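The sponge situation, finally dealt with

I've been putting off this post because it is, let's face it, a post about washing up. But Marama Pryor emailed me back in December asking how I keep the sink area from turning into a swamp in such a small place, and I promised her a proper answer, so she's getting one (sorry it took so long, Marama!).

When we moved to Gidedbridge the kitchen came with exactly 40 inches of counter, and half of that is the draining board. Anything that lives out has to earn it. For ages I kept the sponge in a saucer, and if you've ever done that you know the little gray puddle I'm talking about. Yuck. I'd pick it up in the morning and it would smell like a pond.

So I had a big sort-out. Everything that normally crowds around the sink got moved over to the table, and I went through it a bit at a time. Dishes first, then the scrubby stuff. 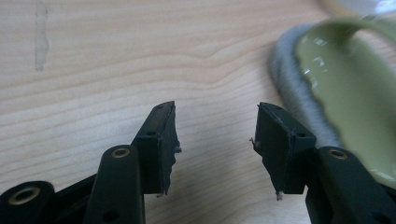
I love green dishes, by the way. I have far too many and I keep buying more, mostly from the secondhand place on Tomoana Street, where I once spent 20 dollars on a gravy boat I have used one time. It pours beautifully. We just don't eat gravy.

Anyway, my rule for the sink is that I'm allowed 2 things on the counter: the soap and the sponge. The brushes hang up inside the cupboard door, the spare cloths go in the drawer, and the dish I'd been using as a catch-all for rings and twist ties went back on the shelf with its friends. That alone made the whole corner feel bigger, and I stood there feeling very pleased with myself for a good long while with a cup of tea.

The sponge itself took more thought. I tried one of those suction cup things a few years ago and it fell into the sink every single night with a clatter that woke the dog. What I wanted was a stand that lets the air get underneath, and that I can lift out of the way when I wipe down.
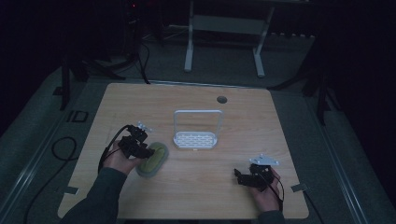
An open base really is the thing to look for, because a sponge that can drip will dry out by lunchtime. I rinse the holder under the hot tap when I do the last of the pans, and every couple of weeks it gets a scrub with an old toothbrush and some baking soda. A handle is nice too, especially if you're forever shuffling things about like I am.

Next up is under the sink, which I'm dreading. There's a bottle of something in there called Millurska that was left by the people before us and I'm scared to open it. If anyone knows what it's for, leave me a comment!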